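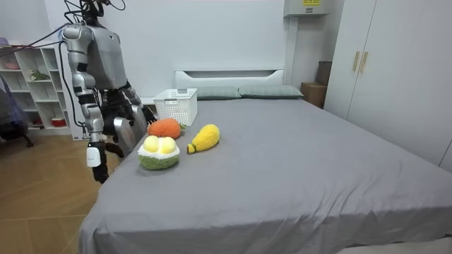 A humanoid robot at the bedside, with an orange plush toy.

Questions about the book

What is After the Long Shift about?
Work, and what different people want done about it. One camp thinks we should all have less of it. Another thinks we should have the same amount with better pay and a union card. A third would like everyone to get a check in the mail and see what happens. The book takes each camp seriously, at a length some readers have described as generous.

Is it for or against a basic income?
Yes. Chapter 3 makes the best case for it I could manage, and the chapter after that makes the best case against. Readers of the first tend to write to me angrily before reaching the second.

Do I need to know any economics?
No. There are 317 pages and one graph. If you skip the graph you will miss very little, though it took me most of a winter.

What are Skorkuvum and Jarkcombe?
Two towns I spent time in. Skorkuvum lost its paper mill and tried a shorter working week for the people who still had jobs. Jarkcombe lost its cannery and tried a business park. I compare what residents expected with what they got, and what the local papers said they got, which were seldom the same.

Does the book say who will do the unpaid work?
It asks, over four chapters. Cooking, cleaning, bed-making and looking after children and parents tend to drop out of plans for a leisured future, usually plans drawn up by people who don't do much of any of them. I argue that a theory of work that starts at the factory gate has started several hours late.

Are you a socialist?
My socialist friends say no. My other friends say obviously. The introduction explains where I stand, and reviewers are welcome to read it.

Where does the title come from?
A banner on the wall of the union hall in Skorkuvum. The rest of the slogan had been painted over, and I heard three versions of what it used to say.

Who publishes it?
Cultden, in paperback and as an e-book. There was talk of a hardcover – the talk has stopped.

Is there an audiobook?
Not yet. I offered to read it myself and was thanked for the offer.

Can I use a chapter in class?
Yes, one chapter per course without asking. For more than that, write to Cultden's permissions desk. The Bielecka reading guide has discussion questions for each chapter and is free to copy.

I found a mistake. Where do I send it?
To the corrections address on the contact page, with the page number. The second printing is due in September and fixes everything reported so far, including the footnote that referred to itself.

Will there be a sequel?
I would like to work fewer hours first.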